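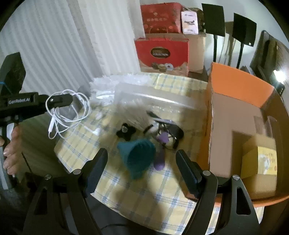 Adwoa Aryee findet ja, man solle Kabel niemals in derselben Woche sortieren, in der man sich über sie geärgert hat. Man werfe sonst das Falsche weg, und zwar mit Genuss. Ich habe ihren Rat gelesen, genickt und am nächsten Morgen trotzdem angefangen.

Und wie schön das war! Wer einmal alles, was sich in Schubladen und Jackentaschen versteckt, auf einen einzigen Tisch gekippt hat, will es so schnell nicht mehr anders machen. Auf und über der hellgelben Tischdecke mit dem hellblauen Karo kommt plötzlich zusammen, was sich sonst nie begegnet: ein weißes Ladekabel in lockeren Ringen, etwas Gestricktes in dunklem Petrol, spitz wie eine Zipfelmütze, ein schwarzer Gummistern mit durchsichtiger Kuppel. Dahinter wartet die große Klarsichtbox -- und auf die freue ich mich jedes Mal am meisten.

## Erst der Haufen, dann die Box

Osaze Olaniyan, der in seinem Laden Stelolik Ordnungskurse gibt, schwört auf die umgekehrte Reihenfolge. Bei ihm wird zuerst die Box ausgesucht, und was nicht hineinpasst, muss sich rechtfertigen. »Die Kiste ist mein strengster Mitarbeiter«, sagt er und lacht. In seinen Kursen fällt der Satz vermutlich öfter.

Ich habe beides ausprobiert und bleibe beim Haufen. Er ist unordentlich, er nimmt den ganzen Esstisch ein, und zum Abendbrot sitzt man dann eben auf dem Sofa. Dafür sieht man Verwandtschaften. Ladekabel finden zu Ladekabeln, Wolle findet zu Wolle, und der verknäuelte Rest aus Schwarz und Weiß darf ruhig eine Weile liegen bleiben, bis man Lust auf Knoten hat. (Ich habe erstaunlich oft Lust auf Knoten.)

Für Kabel hat sich bei mir Folgendes bewährt:

- locker in Ringe legen, nie um die Hand wickeln
- mit einem Stück Klettband schließen
- ein Papierfähnchen ans Steckerende, mit Bleistift beschriftet

Gestricktes kommt in einen eigenen Beutel, denn Wolle und Steckerkanten vertragen sich schlecht. Und dann gibt es die Einzelgänger. Sie gehören zu keiner Gruppe, keiner im Haus erinnert sich an ihren Zweck, und gerade sie machen den Spaß aus! Für sie steht bei mir ein flaches Schälchen im Regal, von Lindgren, ein Flohmarktfund aus dem März. Alle 2 Monate wird es durchgesehen.

## Warum durchsichtig?

Über Kisten kann man sich herrlich streiten. Filz ist hübscher, Pappe billiger, und die geflochtenen Körbe von Gondska sehen im Flur wirklich fein aus. Nur hineinschauen kann man nicht. Eine klare Box verrät schon im Vorbeigehen, ob das gesuchte Kabel drin ist, und sie verrät leider auch, wenn man nach 30 Tagen wieder alles hineingestopft hat. Olaniyan nennt das Kontrolle, ich nenne es Gesellschaft.

Aryees Rat werde ich beim nächsten Mal vielleicht beherzigen. Der Knoten liegt vorerst noch da.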